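Open day at Clotinard shows kitchen robot at work, on screen and off

PRIRNUMDEN, June 2019. The automation workshop at Clotinard opened its doors to the public on Thursday, and most of those who came wanted to see the same thing: a robot arm handling groceries and tableware.

The workshop's main project, called Jivport, is meant to teach a single arm to tidy a kitchen counter. Most of the training is done in simulation. A computer draws the room, the arm and the objects, and the control program practices there before anything is tried on real equipment.

Visitors were taken through in groups and spent the first part of the tour in front of a large screen, where the simulated kitchen was running. An operator started each task from a keyboard and then left the program alone. If an attempt failed, it was reset and started over with the objects in new places.

The tasks sound simple. The arm has to find an object, close its fingers on it, lift it and set it down somewhere else without knocking over whatever is standing nearby. Staff said the small upright items are harder than they look, as a gripper coming down from above has little room for error. 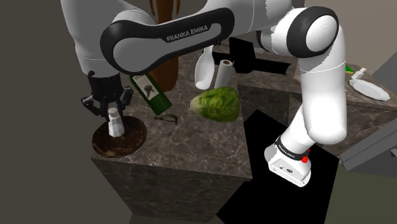 Simões asked whether a program that had only practiced on a computer could be trusted with real glass, and said a bottle that falls over on a screen costs nothing to replace. The staff agreed that this was a fair question. They said the real arm is run at low speed, that it stops when it meets more resistance than expected, and that plastic containers are used for first attempts.

They also said the simulated kitchen is changed often so the program does not learn one layout by heart. Objects are moved, swapped or laid on their sides. Glass, paper and vegetables are mixed on purpose. A head of lettuce has to be held differently from a bottle, and the program has to work that out from shape alone.

The second part of the tour was in the next room, where a real arm is bolted to a steel bench behind a clear screen. It was given 4 plastic cups to move from one tray to another. During the afternoon run watched by this reporter it placed three of them and dropped the last one at the edge of the tray. The operator picked it up, and the next group came in.

According to a notice posted at the entrance, the project has gone through 76 versions of its control program so far, and each one must complete 300 simulated runs before it is loaded onto the bench arm. A chart beside the notice listed common failures. Gripping too high on a tall object was first, followed by bumping a neighboring item on the way down.

Some parents had hoped their children would be able to steer the arm. That was not offered this time, although a tablet near the exit let visitors move objects around in a simple version of the simulated room.

The workshop plans a second open day in September, with a longer session on the bench arm. Admission will again be free, but places on the tour must be reserved in advance. Children under 7 must be with an adult. Parking is behind the building, and the side entrance has a ramp.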